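4.2 Throttle response after the gearbox update

The second part of the study compares the two versions of the Hekby estate car, before and after the change of the gearbox software. Both cars have the same engine and the same final drive. The maker changed only the shift map and the lock-up strategy of the torque converter, so the comparison is rather direct. The older car was taken from the Povport fleet and the newer one was lent by a dealer in February.

Each car was driven for 300 km before the measurements, so that the adaptive functions of the gearbox could settle. The tyres were of one type and the pressures were set in the morning with the car standing in the shade. We then recorded the pedal position, the engine speed and the longitudinal acceleration during 20 pedal steps for each car. A step started from steady driving in third gear and ended when the acceleration had reached its first maximum.

The delay between pedal and acceleration became shorter in the newer car, but the difference depends strongly on the starting speed of the engine. Above 2,000 rpm the two cars cannot be separated with our equipment. At low engine speed the newer car opens the lock-up clutch earlier, and the mean delay falls from 700 ms to a value which is 11 per cent lower. This is less than the drivers had reported in the questionnaire (Section 3), where most of them called the change "clear" or "very clear". We think that the drivers also judged the sound of the engine, which rises sooner when the clutch is open. 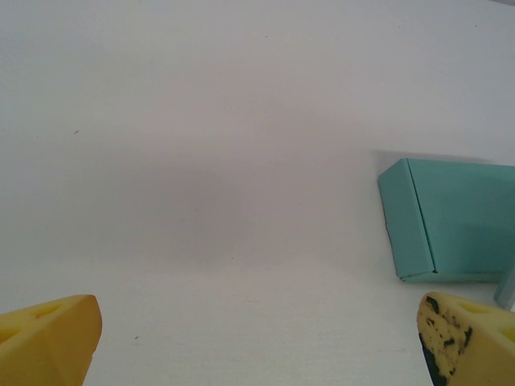
Figure 4. White surface with small dark specks.

Two limits should be mentioned. First, the Fusiten logger stores the pedal signal at a lower rate than the acceleration signal, and the shorter delays are therefore less certain than the longer ones. Second, the fuel in the two cars came from different stations. We do not expect a large influence of the fuel at part load, but we did not test it. The method of Hoàng, in which the pedal is moved by an actuator, would remove the differences between drivers, and it is planned for the next series.

Related articles
Shift quality in heavy estate cars: a driver survey
Lock-up clutch wear in town traffic
Tyre pressure and rolling resistance on wet roads

We use cookies to improve your visit to this site. By continuing to read you agree to our cookie policy. Accept / Manage settings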